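Robotics > Service and Repair

Clavport bottle-sorting arm back at work after finger change

15 Dec 2021

The bottle and can sorting arm at Clavport's small demonstration bench has a new set of gripper fingers and a fresh calibration, the workshop said this week. The arm was out of use for three days in December while the old fingers were removed and the wrist camera was checked.

Service technician Yesenia Ospina did most of the work. She said the job was routine but had been put off twice, and that the arm had begun letting go of heavier bottles early on the way to the bins.

"You would get a good grip, a good lift, and then it would slide a little," Ospina said. "The software thought it was still holding. We looked at the program first and lost half a day on that. It was wear on the inside faces."

The fingers are a soft ribbed type that bends around whatever it closes on. Clavport's own service sheet calls for them to be inspected every 300 hours. The set that came off had gone well past that, according to the log kept by Dorottya Orbán, who runs the bench.

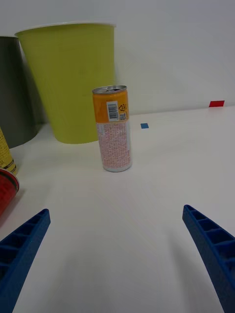 The blue fingers open in front of a slim can, seen from the wrist camera.

With the new fingers on, Ospina set the opening width again and then worked through the wrist camera. The camera has to see both fingertips and the item between them, and a bracket that has shifted even slightly will put every grasp off to one side. She loosened the mount, squared it to the gripper and tightened it in stages. The cable was rerouted at the same time with more slack at the wrist - the old run had been pulling when the last joint turned all the way over.

Tall bottles are the hardest items on the bench. They have to be held near the neck and let down at an angle into a container not much wider than they are, and the fingers must stay clear of the rim when they open. Orbán asked for that move to be tested before anything else.
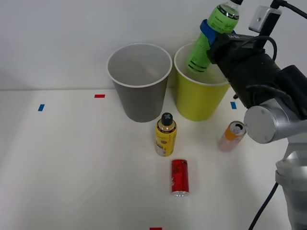

A green bottle goes into the yellow cup, held near its neck.

The release height was lowered by 8 millimeters after the first tests. Rathnayake's original program, written for the stiffer fingers the arm came with, let go higher up, and bottles could catch the rim on the way in. Obaidul Rathnayake now works at Clavport's other site and made the change remotely.

Grip force was left for last. Thin plastic bottles dent if the fingers close too hard, and the dent can hold the bottle in place when the gripper opens. Ospina brought the setting down in small steps, using full-size drink bottles with the label side turned to the camera, and stopped when the body of the bottle kept its shape. The same value is now used for cans. A separate setting for cans may come later, Orbán said, if open ones prove easy to crush.

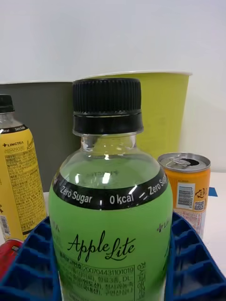
Checking the table positions

The last part of the job was the tabletop itself. Short strips of red and blue tape mark reference positions, and the arm's coordinates are checked against them after any work on the wrist. Two points were off when Ospina started. She corrected the tool offset and left the tape where it was.

Items are then set out by hand, some upright and some on their sides, and the arm is run through the full sort. The bench completed 190 picks before it was signed off. Orbán did not give a figure for failed grasps but said the ones she saw were with cans lying down, where the fingers have to come in low and can push a can away before they close on it.

"That one is still on the list," she said. "It is a program problem, so it goes back to Obaidul."

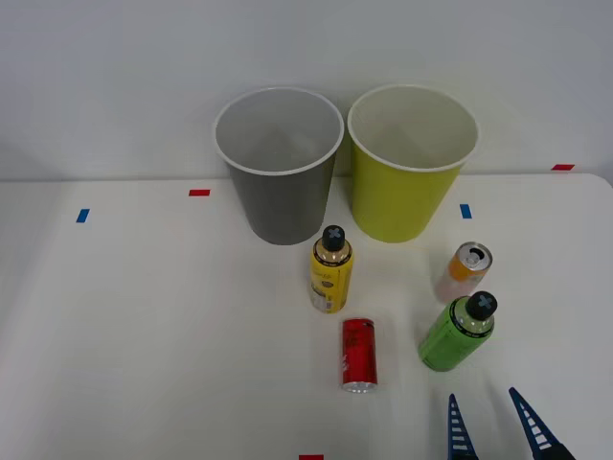 What happens next

A second set of fingers has been ordered and will be kept in the drawer under the bench. The inspection interval stays the same, but the check is now written into the shift sheet, and whoever starts the arm has to initial it. Pramila Dwivedi, who schedules visits to the bench, said sessions canceled during the repair will be offered again from the start of the new year.

The wrist cable will be looked at again in a month. Ospina said she would like to replace it with a longer one, though the part is not in stock.

Related items
Selora updates its guide to gripper maintenance
Bunon workshop adds evening class on arm calibration
Rosaura Agudelo on keeping a service log people will read
Lu feeder: belt tension and cleaning

Contact the newsroom | Copyright 2021 | Back to top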